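Skript zur Übung »Haushaltsstatistik lesen«, Teil 4: Wasserverbrauch beim Spülen

Die Zahl, um die es heute geht, kennen Sie aus der Vorbereitungslektüre: Ein Haushalt in Grustilura verbraucht angeblich 551 Liter pro Woche allein in der Küche. Sie stammt aus der Wurby-Erhebung und wird seither abgeschrieben, meist ohne Angabe, wie sie zustande kam. Ich halte sie für wenig belastbar.

Zur Stichprobe. Angeschrieben wurden 300 Haushalte, ausgewertet angeblich ebenfalls 300. Ein Rücklauf ohne einen einzigen Ausfall ist mir in keiner freiwilligen Befragung begegnet. Entweder wurde nachgezogen, dann fehlt die Angabe, nach welchen Regeln. Oder fehlende Werte wurden ergänzt, dann wüsste man gern, womit.

Zur Messung. Gemessen wurde nichts. Die Befragten schätzten an einem Abend im Oktober, wie oft sie in den letzten 16 Tagen das Becken gefüllt hatten. Wer das von sich selbst sagen kann, möge sich melden. Itzel Bautista hat in ihrer Nacherhebung in Skerkovov Tagebücher führen lassen und kam auf deutlich niedrigere Werte. Auch Tagebücher verändern freilich das Verhalten: Wer aufschreibt, spart.

Zur Umrechnung. Aus »Becken gefüllt« werden Liter, indem man ein Normbecken annimmt. Tzanetos verteidigt das als übliche Vereinfachung. Üblich ist es, das stimmt.

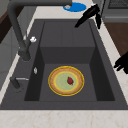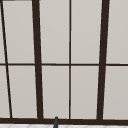 Das Normbecken ist ein glatter Quader mit senkrechten Wänden, bis zum Rand gefüllt. Schon die zweite Annahme ist zweifelhaft, denn kaum jemand spült so. Die erste ist es ebenso: Bei dem dunkelgrauen Becken mit dem Teller laufen die Seitenwände nach innen, und hinten liegt eine erhöhte Stufe. Breite mal Länge mal größte Tiefe ergäbe dort zu viel. Der Fehler geht immer in dieselbe Richtung und mittelt sich auch bei großer Stichprobe nicht heraus.

Aufgabe bis zur nächsten Sitzung: Suchen Sie eine Veröffentlichung, die den Wert aus Grustilura zitiert, und prüfen Sie, ob die Umrechnung erwähnt wird. Eine halbe Seite genügt. Bitte keine Nacherzählung der Studie.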